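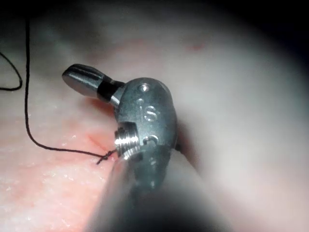

Blame the controller before you blame the jaws, came the message from the other lab, sent at six in the morning by the look of it. The reply to my whole page of notes was that one line, and then a second one asking whether I'd run both drivers at the same grip setting. I hadn't.

Saturday, March 2019. In at half past eight to have the bench to myself. Heating off for the weekend so I kept my jacket on until lunch.

The grip setting first. The Cunen driver has been running on its default the whole time and the Ramero on the value I picked by hand in the first week, when I was only trying to get it to hold a thread at all. So the comparison I was so pleased with on Thursday is no good. I've left the numbers in the Triltura folder and written "different grip" across the top. That's 214 throws I can't use side by side. They're still all right for looking at each driver by itself.

Set both to the same value and started over with the Ramero. It closes nicely. The trouble is everything behind the jaws. Black thread finds any edge there is, and with the wrist bent over and the tip held just off the tissue, the slack lies in a long sag and then bunches up at the metal. If I pull when it's like that I get a knot I didn't ask for, right where the thread goes in. Backing off and opening the wrist first helps a bit. Going slower didn't help at all, it only gave me longer to watch.

The Cunen is smoother behind the jaws and it snagged less, but the tip is thicker and I lose sight of the entry point behind it. I kept coming in a touch too far over and correcting. On the Ramero I could place the tip where I wanted it nearly every time.

Did 19 with each before lunch. Snags: Ramero 14, Cunen 2. Put like that it looks settled, but I only counted snags, and I wasn't writing down the placement misses until well into the Cunen set. Need a proper sheet with both columns before Monday.

Lunch was the rest of the soup. Ate it at the desk and read the Brunner manual, the part on rate limits. There's a smoothing filter on the wrist joint that's on out of the box and I've never touched it. It delays the bend behind the hand by a small amount. With a thread under the jaws a small amount might be enough to let the slack drop where it shouldn't. So the message may have been right, which is annoying.

Afternoon: turned the filter down one step and went back to the Ramero. The wrist felt livelier and a little nervous at the end of a move. I thought it snagged less. I don't trust that, having just read a manual telling me it should, and I was tired and had started being careful with the slack without meaning to. Ran a few more with the filter put back and couldn't tell you the difference with any confidence.

Camera is still a nuisance. Focus is good on the wrist joint and falls away quickly to either side, so the shaft is a grey blur and the far side of the tissue is mostly pale fog. The dark at the top doesn't bother me. I'd like the sharp part to sit further along, on the tip. Tried to shift it and ran out of travel on the bracket. Might shim it. The Cunen will need a different shim again, and then the two views won't match and that's another thing to write across the top of a page.

Wrote back to the other lab and said yes to the grip setting, maybe to the controller, and could they send me their filter value. No answer by four.

Packed up after that. Still to do:

- sheet with snags and placement misses
- same grip value saved for both drivers
- alternate the drivers, don't run one whole set and then the other
- shim stock
- look for the smaller hex key, it isn't in the drawer

Ramero wants the loan driver back at the end of June, so there's time. Bought bread and milk on the way home and forgot the dishwasher tablets again.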